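Section 3: Setting Up Your Build Table

So you've got your bricks out of storage, you've read Section 2 (sorting and washing), and you want somewhere to build. Good! I wrote this part of the guide after moving my own table twice in one year, and most of what follows comes from getting it wrong the first time. I'm using the Bradgate folding table and the Umex clip-on lamp all the way through, as that's what I own, but any flat table and any lamp with a bendy neck will do the job.

Give yourself an evening. The table part goes quickly, and then you'll spend the rest of the time moving drawers around and changing your mind (I did, anyway).

3.1 What you need

A table with a smooth top
One or more baseplates
A padded mat for the side where you aren't building
A lamp
Small drawers or lidded tubs
A damp cloth and a dry one
Removable putty or non-slip shelf liner
A pencil

You don't need a brick separator to set up the table, but go find it now. You'll want it later and it will be under the couch.

3.2 Picking the spot

1. Walk around the room at the time of day you usually build. I build after dinner, so the lovely sunny corner I picked on a Monday morning was a cave by the time I sat down in it.

2. Keep the table out of direct sun. White and light gray bricks go yellow over the years, and some of the older blues fade too.

3. Check the floor. Carpet is kinder to dropped bricks but it eats the small ones. Hard floor is noisy and everything bounces, but you can sweep it. If you have a choice, go with hard floor and put down a thin rug with no pile.

4. Leave room to push your chair all the way back. I measured mine with the chair tucked in, which was silly of me, and for a whole winter I had to slide in sideways.

5. Look up. A heating vent over the table will blow dust onto anything you leave out.

Note: If you share the house with a cat, pick a room with a door. I have no other advice about cats.

3.3 Putting up the table

1. Lay the table face down on a blanket and open the legs one pair at a time. On the Bradgate the braces click. If you didn't hear a click, it isn't locked.

2. Turn it over with a helper. It's not that heavy, but it's awkward, and the corners will find your wall.

3. Press down on each corner in turn. If one dips, slide a folded piece of card under that leg until the wobble stops. The screw feet on mine only adjust a tiny bit, and I ended up using card anyway.

4. Wipe the top with the damp cloth, then the dry one. Let it sit for 10 minutes before you put anything down on it.

Caution: Keep fingers clear of the leg braces when you open and close them. They shut fast.

Caution: Don't lean on the middle of a folding table, and don't let kids climb on it. It's a table for plastic bricks.

3.4 Dividing it up

This is the bit I get the most mail about, so I'll go slowly.

A build table works best with two halves. One half holds the baseplate and whatever you're building. The other half is for things you're picking through, instructions, a half-finished wheel assembly, your elbows. I put a padded mat on that second half and I'd never go back. Bricks poured onto a bare table sound like a hailstorm, and they skate off in every direction. On a mat they mostly stay put, and you can pick up the flat ones without bending a fingernail back.

1. Decide which half gets the baseplate. I'm right-handed and I like the plate on my left, so my right hand can pick from the mat and reach across. Try it both ways with a handful of bricks before you settle.

2. Put the mat down first and smooth it out from the middle. If it came rolled up, leave it overnight with some books on the corners.

3. Set the baseplate on the bare half. Leave a bit of table between the plate and the front edge so you can rest your wrists.

4. Stick it down. A pea-sized dot of putty under each corner is plenty. Shelf liner works too, and it's what I use under the bigger plates. Please don't use glue or double-sided tape, you'll regret it on moving day.

5. With the pencil, make a small mark on the table at each corner of the plate. If you ever lift it to clean, it goes right back where it was.

Note: If you join two plates, snap a few ordinary bricks across the seam while you stick them down, then take them off. The studs line up much better that way than by eye.

Note: Baseplates can't take bricks from underneath, so a plate that hangs off the table edge can't be propped from below with a stack. Keep it fully on the table.

3.5 Lighting

1. Clip the lamp at the back of the table, on the opposite side from the hand you build with. That keeps your hand's shadow off the studs.

2. Bend the neck so the bulb is above your eye line when you're seated. If you can see the bulb, you'll have a headache in an hour.

3. Switch it to the coolest white setting it has. Under a warm bulb, I can't tell dark gray from the old brownish gray at all, and I have rebuilt a whole castle wall finding that out.

4. Run the cord down the back leg and hold it there with a couple of twist ties.

Caution: Keep the lamp head away from your models. LED lamps like the Umex stay pretty cool, but an old-style bulb gets hot enough to soften plastic.

3.6 Storage within reach

My collection was 2,164 pieces when I set this table up (I counted, it was raining), and it's a good deal bigger now. The plan hasn't changed, though.

1. Put the pieces you use all the time closest. For me that's the plain rectangular bricks in every color, then slopes, then arches.

2. Sort by shape first and color second. It feels backward! But a red brick in a drawer of mixed-color bricks jumps right out, and a certain small plate in a drawer of all-red parts never does.

3. Tiny pieces go in lidded tubs. I like the flat Bickerstaff ones as they stack, but old mint tins are fine.

4. Keep one open tub on the table marked LATER. Everything you don't feel like sorting goes in there. Empty it once a week or it takes over.

5. Label the fronts of the drawers, not the tops. You'll be looking at them from your chair.

If you're fitting wall drawers, the Marport frame takes up to 80 small drawers and hangs on two screws. Put the screws into a stud in the wall (yes, the other kind of stud) or use proper anchors. Full drawers weigh a lot more than you'd think.

3.7 First build

Before you start anything big, spend an evening making small stuff all over the plate. I mean it. You'll find out which corner is hard to reach, where the light is poor, and whether the table shakes when you press down on a tall stack.

1. Build something tall near the back edge. If it sways when you press on the front of the plate, go back to 3.3 and check the feet.

2. Build something low and wide at the front, and see if your sleeves catch on the tall one when you reach over it.

3. Pull an arch or two off and put them back on. They need a firm, even push, and a table that's too high makes that tiring. Your elbows should be a little above the table top.

4. Leave the loose pieces on the plate while you work. It's messy, but they don't roll off the way they do from a bare table.

5. If everything feels right, clear it off or just carry on from what you've got. I usually carry on.

3.8 Keeping it nice

Dust the plate with a soft, dry makeup brush. Canned air works, but it will send your small round pieces into the next room. For sticky marks, use lukewarm water with a drop of dish soap on a cloth, and dry between the studs with a cotton swab. Shake the mat out over a sheet, never straight into the trash (I lost a good hinge that way).

Caution: Never put baseplates in the dishwasher. They warp, and a warped plate won't grip anything.

Caution: Small parts are a choking hazard. If little ones visit, put the tubs up high and check the floor on your hands and knees.

3.9 Quick fixes

The plate slides when I press down: add putty, or swap it for shelf liner.

Bricks won't click all the way: look for a bit of carpet fluff between the studs. It's nearly always fluff.

The mat curls at the edges: turn it over for a night with books on top.

My back hurts: raise the table or lower the chair, and stand up more than I do.

Section 4 covers your first big layout, with roads. 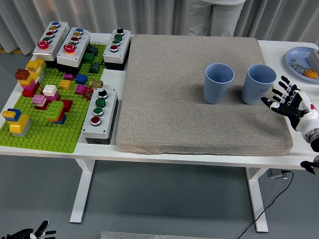 Small test builds on a green baseplate, with the gray padded mat on the right.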